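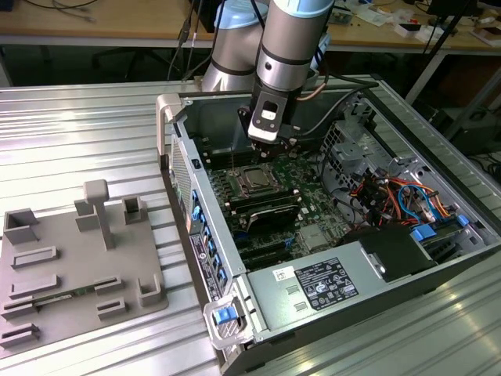 tin_snips
Friday, 8:40 pm

I'm trying to bring an old workstation back to life and would like a second opinion before I order anything. It powers on, fans spin, no beep and no picture. It's the light gray tower type with carry handles, a blue latch in the front one and blue plastic clips on the expansion slots, so getting in takes no tools. I lay it on its side and the memory slots are right there next to the processor. I reseated every stick, same result.

pietrzak83
Did you clear the CMOS? Pull the battery for 20 minutes with the cord out.

tin_snips
Did that twice.

Eusebio Zabala
Then it's the processor or the socket. Lift the retention lever, take the chip out and look at the pins under a strong light. I had one with a single bent pin and it acted the same way.

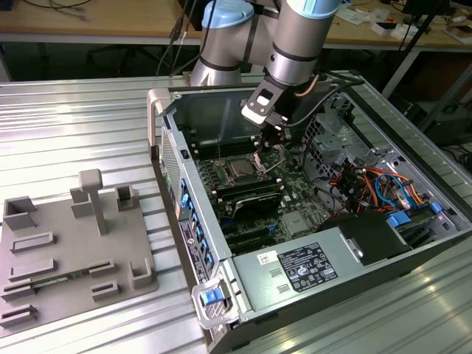 Before you pull it, clean off the old paste so you don't smear it into the socket. Use alcohol and a coffee filter.

endent_109
I disagree. Processors almost never die. I'd swap the power supply first – those old ones spin the fans fine and still won't boot.

Eusebio Zabala
He doesn't have a spare supply. Looking at the pins is free.

endent_109
Free until he bends one.

tin_snips
I'll do the socket tomorrow and borrow a supply if it looks clean. Order I'm going in:

1. Cord out, clean the paste, open the bracket, chip out, check the pins.
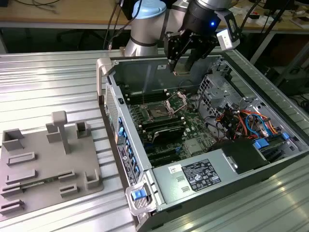
2. Chip back in, one stick of memory, nothing in the expansion slots.

3. If it's still dead, other power supply.

pietrzak83
Unplug the drives too for step 2.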